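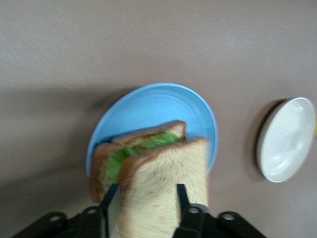
Wihongi Kitchen Automation Club – Tips Page

If you're pricing up an arm for kitchen work, start with a sandwich! I mean it. A boxed carton will flatter any gripper, but soft white bread gets squeezed between two fingers and you see it straight away, and then there's lettuce bulging out of the other half to think about.

So, my budgeting tips, in the order I wish I'd had them. Write down the jobs before you look at a single catalog. Ours was one line long: pick up half a sandwich from a plate and put it in a dish. That line ruled out the big arm I'd been drooling over (sorry, Prokolside) and left us looking at the Miltholm, quoted at $2000 for the arm alone.

Alone is the word to watch. The gripper was another $613, and I'd put $435 next to it for spare fingers, softer pads and a proper mount. Ask whether the pads can be swapped without buying the whole hand again, and get the answer in writing – I had to ask Daltutum twice.

Then plan the table. Tape out the reach on your own counter, with your own plates on it, and leave an open stretch between the one you pick from and the one you fill. Plastic plates are fine for practice and cheap to replace. Check how the fingers get past a raised rim, too.

Buy bread for testing as its own budget line. You'll go through more than you think, and October is when we order next, so send me your lists before then.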